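How Much Water Does an Older Cat Really Need?

When a cat becomes old, the owner usually looks first at the food bowl. The water bowl stays in the same corner for years, and only the veterinarian asks about it. In my opinion this is a pity, as many older cats drink too little and their kidneys have to work harder.

In the town of Skonbridge, the Divden animal clinic asked its clients last May to fill in a simple paper form about drinking habits. It received 1,181 answers. Of these, 517 came from homes with a cat older than 11 years, and many of the owners could not say how often they changed the water.

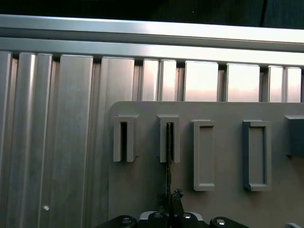

The clinic advises to begin with small changes. Put 2 bowls in different rooms, both away from the litter box. Choose a wide bowl, so that the whiskers do not touch the side. Wet food helps very much too, and a spoon of warm water can be mixed into it - most cats accept this after a few days.

Milk is not a good replacement. Many adult cats cannot digest it well, and diarrhea takes even more water from the body.

My own cat is now fourteen and she refused every new bowl I bought for her. Finally she chose an old soup plate near the balcony door, and there it has stayed.

Please be careful also with the opposite sign. A cat that suddenly drinks much more than before may have diabetes, a thyroid problem or kidney disease. In this case do not take the water away, but call your veterinarian and ask for a blood and urine test.

Related articles
Is Your Dog Afraid of the Stairs?
Dry Food or Wet Food for Kittens
A Visit to the Drandell Rabbit Show
How to Brush a Long-Haired Cat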